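Skeltby Hand-Held Gripper Guide
Section 4: Towel handling, two-gripper work
Revised Jan 15, 2024. Procedure owner: Mervin Landry

Read this section before recording any cloth task. Both grippers are held by one operator, standing at the work table.
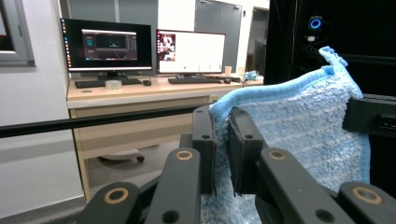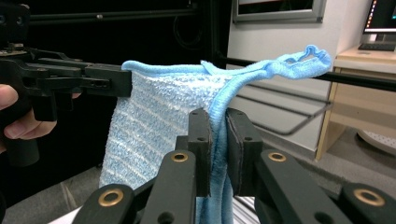
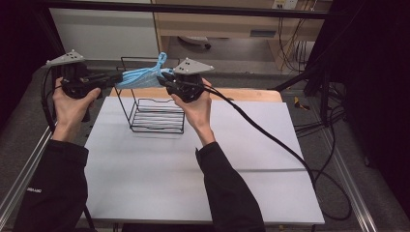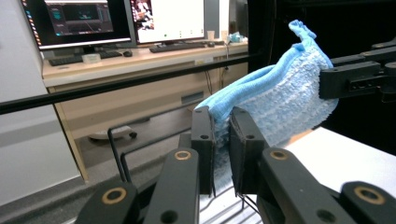 4.1 GRIPPING AND HANGING

1. Check the finger pads for lint. Wipe with a dry cloth.
2. Take one corner of the towel with the left gripper and lift it clear of the rack.
3. Close the right gripper on a fold, well in from the fingertips.
4. Draw the grippers apart until the top edge is straight. Do not jerk.
5. Lower the towel over the rack and open the left jaw first.

Note: A twisted hem is acceptable. Do not straighten it with your fingers. Put the towel down and start again only if a jaw loses its hold.

CAUTION: Keep fingers, sleeves and cables out of the linkage arms. Pinch points are at every pivot.

CAUTION: Route each cable away from the rack before you lift.

4.2 Inspection

Check the pivot bushings every 300 cycles and replace the pads at 1000. Write both in the Ekcombe log. Worn pads go back to stores in a labelled bag, form 17.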